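Resources > Local Action > Petitions and Hearings

How to Take a Climate Petition to Your Town Council
September | By Jocelyn Dalisay

A petition to a town council is a slow way to get things done, but it costs very little and two or three people can run one. This page covers the whole job, starting with the wording and ending with the weeks after the hearing. It is based on the one we ran in Kadura, where we asked the council to stop putting new gas boilers in town buildings. Your rules will differ in places. Check them before you print anything.

Before you start

Find out what your council can decide. This sounds obvious, and we still got it wrong the first time. Our first draft asked for a change in the electric rates, which the town has no say in. The town does decide how it heats its own library, what its trucks run on and which trees get cut down along the streets. Pick something in that group.

Call the town clerk and ask these questions:

- Who is allowed to sign? Residents, registered voters, or anyone?
- How many signatures are needed to get an item on the agenda?
- Is there a required form?
- How far ahead of the meeting must it be turned in?
- Can it be signed online?

Write down the answers and the name of the person who gave them. Then ask for the rule itself in writing. Kadura's petition rule goes back to the town charter of 1888 and has been amended so many times that the web page and the printed version don't agree. The clerk told us the printed version is the one that holds. It asks for 185 signatures from registered voters, in ink, with a street address beside each.

Writing the request

Keep the request to one sentence. Put it at the top of every sheet, because sheets get separated and a signature under a blank heading can be thrown out.

Ours read: "We ask the Kadura Town Council to adopt a policy that no new gas boiler will be installed in a town-owned building, beginning with the Erna Street library."

The sentence names who is being asked, what they should do and where it begins. An earlier version had the phrase "in recognition of the climate emergency" at the front. Some of us wanted to keep it. We took it out after trying both versions on people outside the post office, where the longer one led to long talks and few signatures. You may find the opposite in your town, so try it both ways for an afternoon.

Stay away from words like "consider," "explore" and "support." A council can explore something for years.
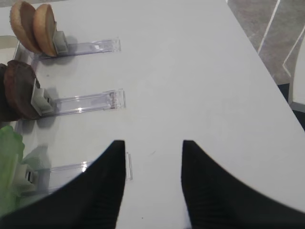
Once the wording is settled, don't change it. If half your sheets say one thing and half say another, the clerk may treat them as two petitions, and neither may have enough names. Have someone who hasn't worked on it read the sentence out loud and tell you what it asks for. If they get it wrong, fix it now.

Setting up the sheets

Use letter-size paper, printed on one side. Ten lines to a page is plenty. People need room to write, and a clerk who can't read an address will strike the line.

Each line needs a space for the printed name, the signature, the street address and the date. Don't ask for a phone number or email on the petition itself, as it becomes a public record when you turn it in. Keep a separate sheet for people who want to hear from you.

Number the sheets and keep a list of who has each one. Bring clipboards and more pens than you think you need. In cold weather keep the pens in an inside pocket.

Collecting signatures

Doorways work better than sidewalks. People going in and out of a building have already slowed down. We did best outside the library and at the north gate of Eberhard Park on Saturday mornings. The farmers market did poorly for us, as most shoppers there came from out of town and couldn't sign.

Start with the question that rules people out: "Are you registered to vote in Kadura?" If they say no, thank them and let them go. If they say yes, read them the sentence and hold out the clipboard. Don't explain unless they ask.

When someone argues, give it a minute at most. Rodel Villanueva, who collected more names than any of us, would say "I understand, have a good day" and turn to the next person. I used to stay and argue, and I have the low count to show for it.

Aim well over the required number. Some names will be struck for bad addresses, nicknames or lapsed registrations. We turned in our sheets with a cushion and lost 27 names to the clerk's check. Without the extra we would have had to start over.

Make copies of every sheet before you hand them in. Ask for a stamped receipt.

Asking about the money

Council members will ask what your request costs. Have a figure and be able to say where it came from. You don't need a full study. Ask the public works office for the age of the equipment, the last repair bill and any quote they have on hand. If they won't tell you over the phone, file a records request.

We learned that the library boiler had needed $4000 in repairs the winter before. That one number did more for us in the hearing than anything we said about emissions. We also asked Timent, the contractor that services the building, whether they install heat pumps. They do, and they wrote us a short letter saying so. We didn't ask them to take a side.

Writing the handout

Each council member should have one sheet of paper from you, and it should arrive before the meeting. Staff usually put together the packets several days ahead, so ask for the cutoff. Ours was noon on the Wednesday before.

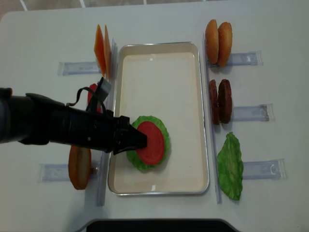

A handout has two jobs, to say what you want and to show there is something behind it. Most people put the background first and the request at the bottom of the page, where a tired reader won't get to it. Turn that around. Put the request up top in larger type, and let the supporting facts fill the space around it in short pieces. It should look something like that round of tomato sitting on its lettuce leaf, with the red in the middle where the eye goes first and a bit of green showing on every side. A council member who reads only the middle should still know how you want them to vote. Leave the margins wide so they can make notes.

Skip the photos of polar bears and smokestacks. If you have room for a picture, use one of the building you're talking about. Put a name and phone number at the bottom, and make sure that person will answer.

Preparing your speakers

Look up the time limit. Three minutes each is common, and some towns allow two. Time everyone at home with a clock. Nearly all of us were over on the first try.

Four speakers are enough. Give each of them one subject so they don't repeat each other. We split it this way:

- Rodel explained the request and how many people had signed.
- I covered the cost.
- Karine Kowalchuk, a retired pipefitter, talked about heating old buildings.
- A high school student spoke about why she had signed up to help.

Write out the first and last sentences and use notes for the rest. If you lose your place, go to the last sentence and sit down.

At the hearing

Get there early and sign the speaker sheet. Ask supporters who aren't speaking to sit together. In Kadura signs are allowed in the back row only, and clapping gets a warning from the chair. Find out your council's rules ahead of time and tell your people, so that the evening isn't spent on that.

Answer questions briefly. If you don't know, say you'll find out and send it the next day. Then send it the next day.

You may sit for a long time before your item comes up. Ours was heard after a dispute over a fence that ran past nine o'clock. Two of our supporters had to leave to get their kids to bed. If people can only stay an hour, tell the clerk and ask if your item can be moved up. Sometimes it can.

After the vote

There may be no vote. A first hearing often ends with the item sent to staff for a report. Ask, while you are still in the room, when the report is due and who is writing it. Put the date on your calendar and call a week before.

If the vote goes your way, get a copy of the final wording and compare it to your petition. Ours came back with "where practical" added. We accepted it for the other buildings and asked that the library be listed by name without it, and the council agreed at the next meeting.

If you lose, read the rule on how soon you can bring the same request again. In many towns it's a year. A different request on the same subject can usually go in right away.

Write to everyone on your contact sheet either way. Tell them what happened and when the next meeting is.

Comments

Sibel Özkan
Useful, thank you. Our clerk rejects any sheet where the collector hasn't signed the bottom in front of a notary. Worth adding to the list of questions.

Jocelyn Dalisay
Good point, Sibel. Kadura doesn't require it but I've heard of other towns that do. Ask before you collect the first name.

Remedios Estrella
I disagree on the farmers market. Ours is nearly all locals and we filled most of our sheets there in two mornings. Depends on the town I guess.

Karine Kowalchuk
One correction, I went over my three minutes and the chair let me finish. Don't count on that.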